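About Binwood

Small shop, started by Pádraig Sheehan in a back unit in Stodedstead. We try out grippers, arms and controllers so you dont have to buy three to find the right one. Almost 30 grippers through the door so far.

Send us your part and your cycle time. We mount, run 25 picks per setup, swap fingers, run again. Same table, same blocks, every time — otherwise the numbers mean nothing.

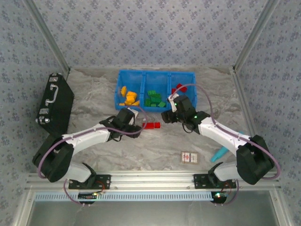

Two-arm cell, block sorting by color.

Controllers: mostly Pirnard, Osman on request. Cameras too, fixed or wrist mount. Reports are short, plain english, with the failed picks left in.

No sales commision from any maker. Never had one.

Visits by appointment — Unit 20, ring the side bell. Parking out back.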